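Two Arms, One Kitchen Table: Living With the Plakari Kit

The box weighed more than my dog. I say this because I carried it up three flights in Dradville in August, in the kind of heat where the mailman stops saying hello, and I had plenty of time on each landing to ask myself why a grown adult needs a pair of robot arms at home.

I still don't have a great answer. What I do have is four months with the Plakari two-arm kit, and a pile of opinions that my friends are tired of hearing, so now it's your turn.

First, the money. The kit was $600 when I bought it, and you get both arms in pieces, the motors, the control boards, a bag of screws and the files to print your own fingers. Printed fingers ready to go cost extra. You'll also need a table you don't love. Plakari sells a rival-beating extended warranty too, which I skipped, and so far I haven't been sorry (ask me again in the spring).

The box says 146 parts. I believe it. Building the first arm took me a whole weekend and most of a roll of paper towels, for reasons that had more to do with a bowl of soup than with the kit. The second arm took one evening. That gap tells you a lot about the manual, which is printed beautifully on heavy paper and leaves out which way the shoulder motor faces. There are two ways. One of them is wrong, and you won't learn that until step 31, when the elbow tries to fold into the base like a lawn chair.

Once you're past that, it's a joy! I mean it. The moment the first joint hummed and lifted its own weight I yelled loud enough that my downstairs neighbor texted me a question mark.

The way you teach the thing is simple enough. You move the arms through a job, the software records what you did, and you do it again, and again, and then quite a few more times than you'd like. After that the arms have a go on their own. The software is called Taslow, it's free with the kit, and it's the best thing in the whole package. Big buttons, plain words, a timeline you can scrub with your thumb. When a recording goes bad you drag it to the trash and it's gone. I've used office software from giant companies that made me feel dumber than this does.

My one real gripe with Taslow is the storage. It keeps 3000 recordings and then it just stops saving, with a tiny gray message in the corner that I missed for an entire afternoon. I lost a good batch of sock folding that way. A loud beep would've been fine. A pop-up would've been fine!

So what can it do? Blocks, sure, everybody's robot does blocks. Mine will put a sponge in a cup nine times out of ten on a good day. It'll push a drawer closed. It'll hand a marker from the left arm to the right one, a trick I have now shown to every person who has come through my door, including the guy who came to look at the radiator. It can't do glasses, and I've stopped letting it try.

The arms are also slower than you expect. Put the sponge in the cup, fine, but you could wash the cup, dry it and put it away in the time it takes. I found I didn't mind. I drink my coffee and watch it think. If you're buying this hoping to get your evenings back, please don't, buy a dishwasher.

I also spent a couple of weeks with the Kubo, the kit most people will be weighing against this one. It's quieter, and it comes already built, and the finish is nicer. If you want to be teaching a robot an hour after the box lands, get the Kubo. But the fingers on it are molded and sealed, and when I wanted a different shape I had to order one and wait. With the Plakari I printed a new set overnight and had them on before breakfast. They looked a bit rough, and I was proud of them anyway. 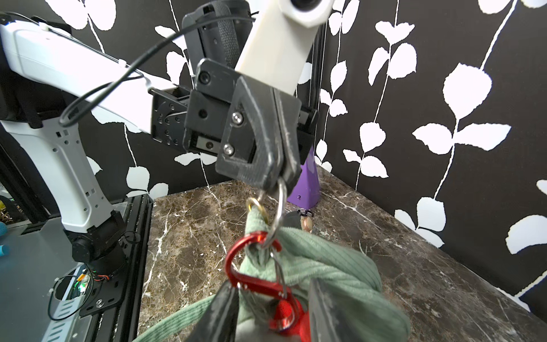

Small, floppy things are where a home robot earns its keep or embarrasses you, and key rings are my favorite test because they're both hard and soft at once. A hard ring wants a firm pinch, and whatever hangs off it goes wherever it pleases. I like to make it mean, so there's a red carabiner under the ring, clipped through a twisted-up bundle of sage-green corduroy, and the gripper has to keep its two fingertips closed on that thin silver loop with all of it dangling underneath. The fabric is the part that gets you, as cloth never hangs the same way two tries in a row, and a recording made with a neat bundle is no help with a messy one. My advice is to be sloppy when you record. Drop the thing, scrunch it up, start from odd spots on the table. My results got a lot better once I quit being tidy.

The fingers do get beat up. The printed surface scuffs, and if you're the sort of person who keeps the plastic film on your phone, that will bother you. It's only looks, as far as I can tell. I'd worry more about the screws, which like to work themselves loose after a long session. I check mine before I start, same as I check the stove before I leave the house, and a drop of thread glue from the hardware store has helped.

Cables are the other thing. Plakari gives you exactly enough and no more, so if your table is any bigger than theirs, plan on buying longer ones. I snagged one on my sleeve in the first week and pulled a plug right out of its socket. The arm went limp in the middle of a job and set itself down on the table with a sad little clunk. No damage, but I've rolled my sleeves up ever since.

Support was good to me, for what it's worth. I wrote in about the shoulder motor and got a real reply the next morning, with a drawing. They said the manual was being redone. I'd love to see that drawing in it.

Would I buy it again? Yes, and I'd order the spare motor at the same time to save on shipping. Just get somebody to help you with the stairs.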